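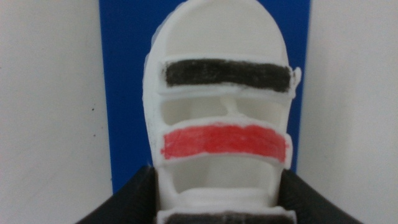
Coloring Raised Bands on White 3D-Printed Parts

Raised straps, ribs and rims on a white print can be colored by hand without a second spool. Permanent marker is the fastest method, paint marker covers better, and brushed acrylic gives the best result on a wide face. All three are covered on this page, with notes on keeping the color out of the gaps and off the edges.

Black and red are the usual choices on white. Black hides a second pass well. Red is less forgiving, and overlaps between strokes remain visible after drying.

Surface preparation

Remove stringing and support stubs first. Open gaps between straps collect fine hairs that will catch a marker tip and drag ink onto the next surface. Flush cutters reach the outside; a bent needle file reaches the inside corners. If a strap is joined to its neighbor by a thin strut, file along the strut and never across it.

Sand only the faces to be colored. Use 400 grit, dry, wrapped over a flat stick, and stop when the shine is gone. Coarser paper leaves scratches that carry ink sideways. Wipe with isopropyl alcohol on a lint-free cloth and handle the part by the uncolored end from then on.

Layer lines

Ink follows layer lines by capillary action. On a vertical strap face the lines often run the long way, so bleeding shows up mostly at the two short ends, as a fuzzy or ragged edge. Two measures reduce it:

1. Seal the face with one thin coat of clear matte acrylic before coloring. Allow 2 hours.
2. Stop the color short of the edge and leave a narrow white margin. A deliberate margin looks cleaner than ink run up to the corner, and it leaves room for a correction.

Filler primer also works but changes the shade of white. Use it only if the whole part will be repainted.

Marker technique

Use a chisel tip for the body of the rectangle and a fine tip for the border. Draw the border first, let it dry, then fill toward the center. Keep all strokes in one direction, along the length of the strap. Cross strokes lift the first layer and leave pale streaks where the plastic shows through.

A curved strap needs a different grip. Hold the marker still and rotate the part under it. The lower edge of a bowed strap is the hard one — lay flexible vinyl tape along it, since standard masking tape will not follow the bend without wrinkling.

Apply the second coat after the first is dry to the touch. A third coat of marker rarely adds anything and tends to turn glossy.

Brushed acrylic

Thin the paint until it levels by itself on a scrap print. Use a flat brush slightly narrower than the strap. Apply 2 coats with the part lying down, colored face up. Paint pooled at the bottom edge will run into the gap below if the part is stood upright too early.

Masking openings

Paint inside a hollow print is difficult to remove. Before brushing or spraying, pack the openings with low-tack putty or folded tissue, filled level with the back of the strap. Do not push putty against a thin strut. On a light print it can snap when the putty is pulled out.

Dome and arch surfaces next to a colored band should be covered with tape and a strip of paper. Rub the tape down with a fingernail along the color edge only.

Corrections

Fresh marker on bare white plastic comes off with alcohol on a cotton swab, but a gray or pink shadow usually remains in the layer lines. Sand the spot with 400 grit, then polish with 2000 grit, wet, to bring the finish back near the rest of the part. Paint that has dried on a white margin can be scraped off with the back of a knife blade held nearly flat.

Do not use acetone. It softens ABS and can haze other plastics.

Sealing

Spray clear matte in light passes. Heavy passes dissolve marker ink and make red bleed into the white beside it. Xóchitl Mendoza tested this on her own Gretby bench samples: a brushed clear coat smeared the red on every one, and a light spray left it in place. Brushed varnish is acceptable over acrylic once the paint has cured overnight.

Storage and cleaning

Keep marker-colored parts out of direct sun. Red fades before black does. Clean with a dry, soft brush, working from the closed end toward the openings so dust does not pack inside. For grease, use a cloth dampened with dish soap and water, and dry the interior with a twist of paper towel through the larger gap.

Store markers flat. A chisel tip stored upright with the tip up runs dry on one corner and will streak on the next job.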